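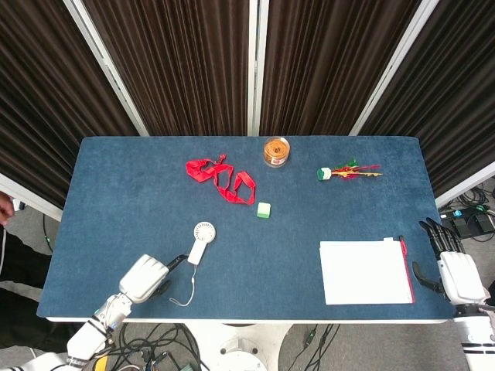

원격 조종으로 모은 시연은 조종하는 사람의 버릇까지 로봇에 그대로 넘긴다고, 지난번 기사에 한 독자가 댓글을 남겼다. 그러니 시연을 많이 모으기 전에 누가 어떻게 조종하는지부터 봐야 한다는 것이었다. Pelgate의 시연 수집팀 팀장에게 이 댓글을 먼저 읽어 주었다.

"맞는 말입니다. 제가 손목을 안쪽으로 꺾어서 물건을 잡으면 모델도 그렇게 잡습니다. 물건 앞에서 한 번 멈추고 생각하면 모델도 그 자리에서 멈춥니다. 처음에는 통신 지연인 줄 알고 이틀을 찾았는데, 기록을 보니까 조종자가 거기서 늘 망설이고 있었습니다."

Pelgate는 양팔 로봇에 탁상 작업을 가르치는 일을 한다. 팀 안에서는 이 작업을 Wei라고 부른다. 조종자가 로봇의 팔과 손을 움직여 작업을 해 보이고, 그 동안의 관절 값과 카메라 영상을 함께 저장한 뒤 그것으로 모델을 학습시킨다. 조종에 쓰는 소프트웨어는 Revum이다. 인터뷰는 2023년 11월 8일에 했고, 팀장과 조종자 한 사람이 함께 답했다.

작업대에는 짙은 파란색 매트가 깔려 있고 뒤로 갈색 주름 천을 댄 칸막이가 서 있다. 매트 위에는 휴대용 선풍기와 붉은 리본, 뚜껑 있는 투명한 통, 깃털이 알록달록한 셔틀콕 같은 것이 놓인다. 서로 관련이 없어 보이는 물건들이라 고르는 기준부터 물었다.

"잡는 방법이 겹치지 않게 고릅니다. 통은 옆에서 감싸 잡으면 되니까 쉬운 편입니다. 셔틀콕은 깃털 쪽을 잡으면 안 되니까 방향을 봐야 하고요. 리본은 놓을 때마다 모양이 달라집니다. 같은 리본인데 로봇 입장에서는 매번 처음 보는 물건입니다." 팀장의 설명이다.

조종자는 선풍기가 의외로 까다롭다고 했다. "손잡이를 잡는 것은 금방 합니다. 문제는 선입니다. 충전선이 달린 채로 들면 선이 딸려 오고, 옆에 작은 물건이 있으면 선이 그걸 밀어 버립니다. 사람은 선을 보면서 드는 속도를 알아서 줄이는데, 그걸 조종으로 보여 주려면 의식하고 천천히 해야 합니다."

조종하는 방식은 두 가지다. 하나는 조종자가 장갑과 손목 추적기를 끼고 떨어진 곳에서 움직이는 원격 조종이고, 다른 하나는 로봇 옆에 서서 팔을 직접 잡고 경로를 따라 움직여 주는 방식이다. 팀에서는 뒤의 것을 손으로 가르치기라고 부른다.

팀장은 두 방식이 쓰이는 곳이 다르다고 했다. "팔의 큰 경로는 손으로 잡고 가르치는 것이 빠릅니다. 팔꿈치를 어느 쪽으로 빼야 하는지 같은 것은 말로 하는 것보다 한 번 밀어 주는 게 낫습니다. 대신 제 손이 카메라에 찍힙니다. 제 팔이 들어간 영상으로 학습시키면, 실제로 돌릴 때는 그 팔이 없으니까 상황이 달라집니다. 그래서 손가락을 쓰는 작업은 원격 조종으로만 모읍니다."

원격 조종을 처음 배우는 사람이 가장 힘들어하는 것은 무엇이냐고 묻자 조종자가 답했다. "촉감이 없는 것입니다. Revum에서 손가락 모터의 전류를 진동으로 바꿔 주기는 하는데, 닿았다는 것만 알지 얼마나 세게 잡았는지는 잘 모릅니다. 저는 처음에 종이컵을 계속 찌그러뜨렸습니다. 지금은 손가락 모양을 눈으로 보고 판단합니다. 손가락 끝마디가 뒤로 조금 휘면 너무 누른 겁니다."

작은 물건은 보는 각도도 문제가 된다. 로봇의 머리 쪽 카메라에서는 손등이 손끝을 가리는 일이 많다. 조종자는 각설탕만 한 블록을 집을 때 손을 바로 위에서 내리지 않고 비스듬히 넣는다고 했다. 그래야 엄지와 블록 사이가 화면에 보인다. 로봇 옆에서 맨눈으로 보면서 조종하면 더 쉽지 않으냐고 물었더니, 그렇게는 하지 않는다고 했다.

"제가 맨눈으로 보고 맞추면 카메라에는 안 보이는 정보로 움직인 게 됩니다. 모델은 카메라만 보는데 제가 왜 거기서 손을 돌렸는지 알 수가 없습니다. 그래서 시연을 모을 때는 헤드셋 화면만 보는 것이 규칙입니다. 불편해도 그렇게 합니다."

Wei에 지금까지 쌓인 시연은 3017건이다. 팀장은 이 숫자를 크게 말하고 싶지 않다고 했다. 초기에 모은 1000건은 학습에서 뺐기 때문이다.

"버린 건 아니고 따로 두었습니다. 그때는 조종자마다 시작 자세가 달랐습니다. 어떤 사람은 양손을 매트 위에 띄워 놓고 시작하고 어떤 사람은 작업대 가장자리에서 시작했습니다. 끝내는 것도 제각각이었고요. 물건을 내려놓자마자 기록을 끊은 것이 많아서, 그걸로 학습한 모델은 물건을 놓고 나서 손을 빼지 않았습니다. 손을 뺀 예를 본 적이 없으니까요."

지금은 기록을 시작하기 전에 양팔을 정해진 자세로 돌려놓고, 작업을 마친 뒤에도 그 자세로 돌아올 때까지 기록을 끊지 않는다. 물건의 위치는 시연할 때마다 바꾼다. 위치를 사람이 마음대로 정하면 결국 손이 닿기 편한 곳에 몰리기 때문에, 화면에 나오는 배치표를 보고 놓는다. 배치를 바꾸는 사람과 조종하는 사람은 따로 둔다.

"혼자 하면 아무래도 쉬운 배치를 하게 됩니다." 조종자의 말이다. "리본도 제가 놓으면 한쪽 끝이 로봇 쪽으로 오게 놓습니다. 그러려고 하는 건 아닌데 나중에 영상을 보면 그렇습니다. 다른 사람이 놓으면 끝이 밑에 깔려 있기도 하고, 그러면 어디부터 잡아야 할지 저도 잠깐 봐야 합니다."

앞에서 망설임까지 배운다고 했는데, 그렇게 잠깐 멈춘 시연은 어떻게 하느냐고 물었다. 팀장은 멈춘 이유에 따라 나눈다고 답했다. 물건을 보느라 시작 전에 멈춘 것은 그 구간을 잘라 낸다. 잡는 도중에 멈춘 것은 자르면 동작이 튀기 때문에 시연 전체를 뺀다. 구분은 사람이 영상을 보고 한다. 자동으로 거르는 것도 해 봤지만 천천히 다가가는 동작까지 멈춤으로 잡아내서 그만두었다.

실패한 시연은 경우가 조금 다르다. 잡으려다 놓치고 다시 잡은 시연은 남긴다. 팀장은 이런 시연이 없으면 모델이 한 번 놓친 뒤에 빈손으로 다음 동작을 계속한다고 했다. "물건이 없는데 상자까지 가서 놓는 시늉을 합니다. 다시 잡는 것을 보여 준 다음부터 그게 줄었습니다. 다만 일부러 놓치지는 말라고 합니다. 일부러 놓치면 손이 어색하게 풀리고, 그 풀리는 동작도 배웁니다."

처음 댓글로 돌아가서, 조종자의 버릇은 어떻게 다루는지 물었다. 지금 팀에는 조종자가 3명 있다. 팀장은 한 작업을 한 사람이 다 맡지 않게 나누지만, 그렇다고 여러 사람의 방식을 그냥 섞는 것도 좋지 않았다고 말했다.

"통을 왼손으로 잡는 사람과 오른손으로 잡는 사람이 섞이니까 모델이 양손을 다 내밀다가 중간에서 멈췄습니다. 그래서 어느 손을 쓸지는 물건 위치로 정해 두었습니다. 매트 가운데를 기준으로 왼쪽은 왼손, 오른쪽은 오른손입니다. 가운데에 걸리면 오른손으로 합니다. 잡는 높이나 속도는 굳이 맞추지 않습니다. 그 정도 차이는 있는 편이 나았습니다."

조종자는 이 규칙이 생기고 나서 자기가 왼손을 얼마나 못 쓰는지 알게 됐다고 했다. 원격 조종에서도 잘 쓰는 손과 못 쓰는 손의 차이가 나서, 왼손 시연은 걸리는 시간이 더 길다. 연습을 따로 하느냐고 묻자 하루 작업을 시작할 때 기록을 켜지 않고 왼손으로만 몇 번 해 본다고 답했다. 연속으로 오래 조종하지도 않는다. 어깨가 처지기 시작하면 로봇 팔도 같이 내려가고, 그때부터 손등이 매트에 스친다.

작업대 옆에는 사람이 서 있기도 한다. 안전 때문이냐고 물으니 팀장은 그것도 있고, 물건이 매트 밖으로 굴러가면 바로 치우기 위해서이기도 하다고 했다. 기록 중에는 작업대 위로 손을 넣지 않는 것이 원칙이다. 손이 들어오면 그 시연은 표시를 해 두고 나중에 뺀다.

Wei의 첫 적용처는 소형 생활용품의 반품을 분류하는 Gostero다. 반품 상자에서 나온 물건을 집어 종류별로 놓는 작업이고, 선이 달린 제품과 봉투에 든 제품이 섞여 있다. 팀장은 현장에 가져가서도 시연을 새로 모아야 한다고 본다.

"조명이 다르고 작업대 높이가 다릅니다. 여기는 뒤를 칸막이로 막았지만 거기는 뒤로 사람이 지나다닙니다. 여기서 모은 것으로 잡는 동작은 어느 정도 되는데, 그 자리에서 모은 시연이 조금은 있어야 합니다. 얼마나 필요한지는 가서 해 봐야 압니다."

현장 직원이 직접 조종을 배울 수도 있느냐는 질문에는 조종자가 답했다. 물건을 집어 옮기는 정도는 금방 배우지만, 쓸 수 있는 시연을 만드는 데까지는 시간이 더 든다고 했다. 빨리 끝내려고 하는 것이 가장 흔한 문제다. "분류를 오래 한 분들은 손이 빠릅니다. 그 속도로 팔을 움직이면 로봇이 못 따라오고, 따라오지 못한 만큼 밀려서 움직입니다. 그래서 저는 화면 속의 손을 기다리라고 합니다. 내 손이 간 곳 말고 로봇 손이 간 곳을 보고 다음 동작을 하라고요."

다음에 모을 작업은 선풍기에서 충전선을 빼는 것이다. 한 손으로 본체를 누르고 다른 손으로 단자를 잡아야 한다. 팀장은 아직 시연을 기록하지 않고 잡는 순서만 정하는 중이라고 했다. 조종자는 단자보다 본체를 누르는 손이 걱정이라며, 세게 누르면 밀리고 약하게 누르면 선을 따라 들린다고 말했다.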